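**Skekden H2 paired hand-held grippers** - bimanual demonstration kit

The Skekden H2 records two-handed manipulation without a robot in the loop. The operator holds one gripper in each hand and does the task directly. Pose is recovered offline from the fiducial marker block on each unit, and jaw opening is logged on the same clock.

The kit was developed at Hurville for the Slaoui study on shared-load handling, led by Dalia El Sherbiny. The study asked whether a policy trained only on hand-held demonstrations could keep two jaws in step while they carry one object.

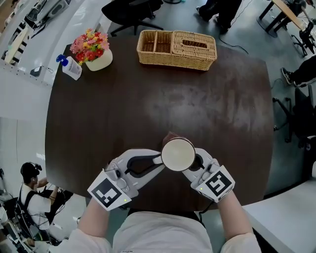
*Bowl lift with both H2 units, seen from the operator's head view.*

The released set holds 598 bowl lifts, each stored as a head video with two pose tracks. Clips in which either marker was lost for more than 20 frames were dropped before training. Policies trained on the paired tracks dropped the bowl less often than policies trained on each hand separately - the gap was widest with round rims, where a small lag on one side tips the load.

**Supplied**
- Two grippers, left and right, with marker blocks fitted
- Jaw calibration gauge
- Grurnard converter, version 3, for export to common training formats

**Service**
- Inspect jaw pads every 4000 closures
- Recalibrate after any marker block is removed

Marker blocks are matched to their gripper at the factory. Replacements are ordered by the serial number inside the handle.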